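The Glass Table at Wellier House

The table had come down from the old hotel at Prallow in 1922, or so my aunt always told it, wrapped in two quilts and scolded the whole way. By the time the house came to me there was no one left to scold it, and I found, the first February, that I had taken up the habit myself. Every afternoon before company I fetched the tan cloth, the soft one – the good one, she would have said – and went to see what the morning had left behind.
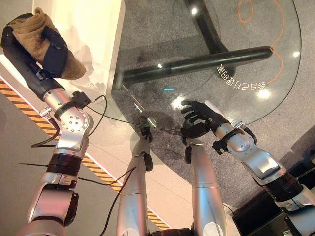
Company at 8

A round table has no head and no foot, and you never know where to begin on it. My aunt began at the window and went around twice, talking all the while about the Morent road and the price of pears. I only ever managed once around, and then I would stop with the cloth bunched up and look down through the clear glass, thinking of all the suppers it had held. The bell rang before I was ready, as it always did, and I went to let them in.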